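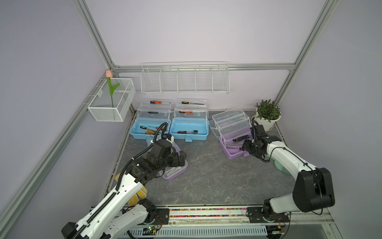 Chapter 4
Storing Small Tools

12 min read · 151 shares · 2 comments

Most of the time lost on a small job goes to looking. Not cutting, not measuring. Looking. You put the screwdriver down somewhere, you pick up something else, and then it's gone. This chapter is about where hand tools live when you're not holding them, and how to pick a box or basket or rail that you'll keep using after the first week.

Before you start: you should have read Chapter 3 (Know Your Hand Tools) and be able to tell a ratchet wrench from a fixed one. If not, go back, it's short.

What you'll cover
- box, basket, or wall: which one for what
- how a cantilever toolbox works and how to load it
- sorting by use vs. sorting by type
- labels, and when to skip them
- Project 4: set up one box from scratch

4.1 Three places to put a tool

In a box. On a wall. In a drawer. Nearly everything is some version of those. Drawers get their own chapter (6) so leave them for now.

A box travels. Good if you work in more than one room or fix things at other people's houses. Bad part is depth: small stuff sinks. A plain box with no trays is a bucket with a lid.

A wall holds still. Rails, hooks, wire baskets. You can see through wire, so it's hard to forget what you own. A long wire shelf with dividers suits bulky light things, rolls of tape, gloves, sandpaper. Not so good for screwdrivers, which tip over and poke out through the gaps. A small mesh basket hooked on a rail is fine for whatever you grab most. It's also fine for something that isn't a tool at all. A fake flower, say. Work areas are allowed to look nice, and a leafy plant in a white pot in the corner takes up very little bench.

4.2 The cantilever box

Cantilever: a part held up at one end only, sticking out over nothing. In a toolbox the trays ride on hinged arms. Open the box and the trays lift and spread out like steps, so you can reach every level at once. Close it and they stack back down over the bottom compartment.

Why clear trays? You can look through the top one and see what's under it. Solid trays hide things. Small difference on paper, big one when your hands are full.

Loading order matters more than people think.

Top tray: the tool you reach for first. For most people, one screwdriver. Lay it flat along the length of the tray.
Middle tray: the second screwdriver, or small parts.
Bottom compartment: heavy or awkward. A ratchet wrench goes here. So does anything with thick grips. Weight down low keeps the box from tipping when its trays are out.

Long thin things are a pain. A metal ruler often won't lie flat, so let it rest at an angle in the lower compartment and check the lid shuts before you walk off with it.

Try this. Open your box with one hand. If it tips, theres too much up top. Move one thing down and try again.

4.3 One big box or several small ones?

Several, usually. Two boxes side by side along the back of the bench take the same space as one long one, and you can carry off just the half you need. Keep them open while you work, trays up, fronts facing you.

Color helps. Light blue for general work, purple for measuring and layout, whatever you like. Pick a rule and stick to it. If every box is the same color, put a strip of tape by the latch.

Some spacing notes, quick:
- leave room behind for trays that fan backward
- leave the front of the bench clear, that's where your hands go
- don't stack an open box on a closed one

4.4 By type or by use

By type: all screwdrivers together. Easy to put away, easy to check. By use: one screwdriver in every box, next to the tools it works with. Costs more, since you end up owning duplicates, but you stop crossing the room.

Musberg Community Workshop runs both. The shared wall is by type, the carry boxes are by use. Its inventory lists 1,832 items and the carry boxes account for 80 of them. Worth noticing how few tools do most of the walking around.

Handle color is a sorting tool too. Orange-and-black next to plain black next to black-and-yellow: you learn them in a day and stop reading the tips. Don't rely on it for size though. Makers change there colors.

Key words: cantilever, tray, compartment, latch, rail, divider

Go on to 4.5, Labels. Bring a marker and one empty box.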